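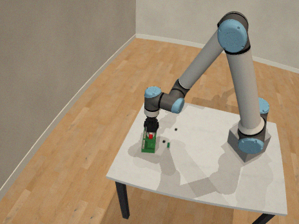 # Zistier Corrections and Replies

Zistier is a collection of correction notices, clarifications and published replies from regional newspapers. It holds 367 records taken from five titles over a period of 180 days. Each record pairs the notice with a reference to the article it concerns, when that article could be found, and carries a small set of labels added by hand.

The collection was put together at Britis for a study of how local newsrooms handle requests to fix or answer something they have printed. It is meant for researchers, journalism teachers and press councils who want to look at the wording and placement of such notices.

The maintainers are Siiri Vuorinen (collection, documentation) and Gönül Sezer (labels, data checks).

## Contents of the repository

- `notices.csv` is the main table, one row per notice.
- `articles.csv` lists the original articles, with headline, page or section, and publication date. It has no article text.
- `labels.md` is the label guide used by the annotators, with notes on hard cases.
- `disagreements.csv` gives both annotators' first choices wherever they differed.
- `changes.txt` records changes between releases.

The two tables join on `article_id`. A notice can point to more than one article. In that case the field holds several values separated by a semicolon, and you will need to split it before joining.

## Fields in notices.csv

`notice_id`: a short code. The letters stand for the newspaper and the digits have no meaning beyond order of entry. There are gaps where records were removed as duplicates. We did not renumber.

`paper`: a letter from A to E. The newspapers are not named in the public release. See "Names and privacy" for what that does and does not protect.

`printed`: yes, no, or unknown. Unknown is used when the paper's page archive was missing for that issue.

`online`: whether a notice appeared on the website, either as a separate item or as a line added to the article.

`type`: correction, clarification, reply, apology, or withdrawal. One value only.

`topic`: the subject of the original article. The values are local government, elections, courts and police, business, schools, health, culture, sport, and other.

`requested_by`: who asked for the notice, if the notice says so. Most do not, and the field is then blank. Blank does not mean that the newsroom found the error by itself.

`repeats_error`: whether the notice restates the wrong claim. This turned out to be the hardest label to agree on.

`delay_days`: days between the first publication of the article and the notice. Left blank if either date is uncertain.

`text`: the notice itself, with names of private persons replaced. Notices longer than 1,000 characters are cut at the end of the last full sentence that fits, and `text_cut` is set to yes.

`text_cut`: yes or no.

`article_id`: see the join note.

`comment`: free text from the annotators. It was written for internal use and has been only lightly edited. Spelling varies.

## How the notices were collected

We read the printed editions in the page archives and searched the websites separately. Three of the papers have a fixed place for corrections. The others print them wherever there is room, often at the foot of the letters page, and one of those also runs them inside the classified section when space is short. Searching for words such as "correction" or "error" missed many of these, so the pages were read in full.

Website notices were harder. Some newsrooms add a dated line under the article, some change the text and add nothing, and some remove the article. A silent change leaves no notice, and so it is not in this collection. If you need silent edits you will have to compare saved versions of pages, and nothing here will help with that.

When the same notice appeared both in print and online with the same wording, it was entered once. When the wording differed in substance, it was entered as two records sharing an `article_id`. Differences in punctuation or line breaks were ignored.

Letters to the editor were left out unless the newspaper marked the letter as a reply to a specific article. A letter that says an article was wrong, with no such mark, is a letter. We held to this even where the letter was clearly written by the person the article was about.

Paid notices were also left out. Paper C printed several paid statements by a developer in a zoning dispute that read much like replies. They are listed in `changes.txt` for anyone who wants to find them.

## Labeling

Two annotators labeled every record on their own in Pellis, our in-house labeling tool, and then met to settle differences. The labels in `notices.csv` are the settled ones. First choices are kept in `disagreements.csv` so that you can work out agreement with whatever measure you prefer.

Most differences came from a few sources.

Correction or clarification: newsrooms use these two words loosely. We labeled by content and not by the heading over the notice. If the notice says that a stated fact was wrong, it is a correction. If it adds something to a statement that was true but easy to misread, it is a clarification. A notice headed "Clarification" that replaces a wrong vote total is labeled as a correction.

Apology: used only when the notice contains words of apology and nothing that would fit another type. A correction that ends with "we apologize for the error" is still a correction. In earlier drafts this was handled the other way around, and some comments still reflect the old rule.

Local government or elections: an article about a sitting council member who is also a candidate is labeled elections if the campaign is mentioned in the headline or the first paragraph. Otherwise it is local government. We are not fully happy with this rule. It is easy to apply, and the comment field flags the records it affects.

Restating the error: we marked `repeats_error` as yes when a reader who saw only the notice could tell what the wrong claim had been. A notice that says "the figure given was too high" is marked no. A notice that says which figure was given is marked yes.

## Names and privacy

Names of private persons are replaced by a bracketed role, such as [resident] or [teacher]. Names of elected officials, candidates and public bodies are kept. Company names are kept when the company was the subject of the article and replaced when it was only mentioned in passing.

The newspapers are given as letters because two of them allowed access to their page archives on that condition. The condition was about presentation, and all parties understood that someone who knows the region could work out which paper is which from the officials named. Please do not publish such a matching table.

If you are mentioned in a record and want it changed or taken out, write to the address at the bottom of this page. We do not ask for a reason.

## What the collection should not be used for

It should not be used to rank newspapers by accuracy. A paper that prints many notices may make many errors, or it may be more willing to own up to them, and this collection has no means of telling the two apart. Paper D has the most records by a wide margin. It is also the only one of the five with a published procedure for complaints.

It is not suited to training an automatic fact-checking system. There are too few records, and the original claims are often described only indirectly.

The collection period contained a local election. Records on that topic are more common than they would be in a quiet season, and delays seem shorter in the weeks before the vote. Any general statement about delay should take this into account.

## Known problems

Several issues of paper B are missing from its page archive. We asked and were told that they were never scanned. Notices in those issues are missing unless they also appeared online.

In paper E, the online date stamp changes whenever an article is edited, so the first publication date may be wrong. We left `delay_days` blank where we could see that the stamp had moved, but we cannot have caught all of them.

Two replies by the same author in paper A were printed under each other's headings. They are entered with the headings as printed and the mix-up is described in the comment field.

Characters with diacritics may display badly if you open the tables directly in a spreadsheet program. The files are UTF-8. Import them and choose the encoding by hand.

## Version notes

The current release replaces the one put out in May. The `type` labels were gone over again after the change to the apology rule, `text_cut` was added, and the paid statements in paper C were taken out. Field names have not changed. If you have published results on the May release, please say so in your text, as the totals by type are different.

A further release is planned if the archive for paper B can be completed. There is no schedule for this.

## Terms of use

The labels, comments and documentation may be used and shared for any purpose if Zistier is credited. The text of the notices belongs to the newspapers. It is included for research and teaching and should not be republished in bulk. Short quotations are fine.

Please cite as: Vuorinen, S. and Sezer, G., Zistier Corrections and Replies, Britis.

## Reporting errors

Send the `notice_id`, the field you think is wrong, and what you think it should be. A scan or a page reference helps a good deal. Accepted changes go into `changes.txt` with your name, or without it if you prefer.

Last updated: February 24, 2021

Related items
- Harju Council Minutes: speaker and agenda index
- Label guide for letters to the editor
- Pellis: setup notes for annotators
- Right of reply in the regional press: reading list

Contact: Britis, data desk | © Britis | Back to top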